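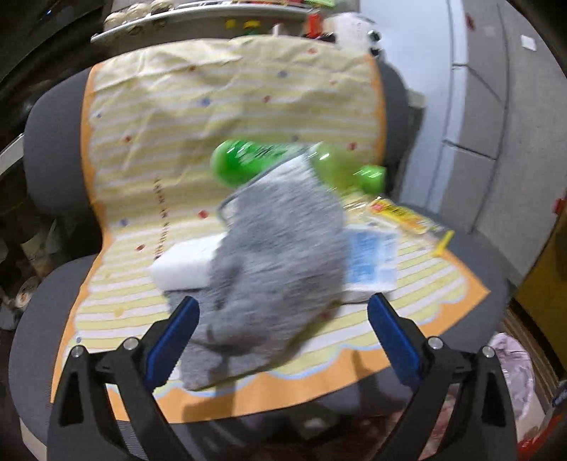

Last edited by plumel_63 in February

Thread: Covering a gray upholstered chair that collects everything

plumel_63: The striped cloth with the orange border protects the seat, but it creases over the backrest every time something is dropped on it. Currently there's a gray garment and a green plastic bottle on it. Tuck it, pin it, or remove it?

andulik: Tuck 5 inches into the seat crease. Pins leave holes in upholstery.

Riaan Motaung: Disagree. A tuck pulls out on a curved seat. Clear the chair first, then judge the cloth.

plumel_63: Clearing now. White foam-like block is next. Keep or bin?

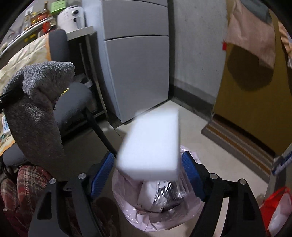 White block over the bin, pink liner.

andulik: Bin. If it's melamine it wears down anyway.

Riaan Motaung: Keep, if the edges are square. Cut it into 3 and use the pieces on scuffs. Test any upholstery somewhere hidden first, melamine is abrasive.

andulik: Not on upholstery at all.

Riaan Motaung: Fair. Hard surfaces only.

plumel_63: Noted. Will try the 5 inch tuck and post the result.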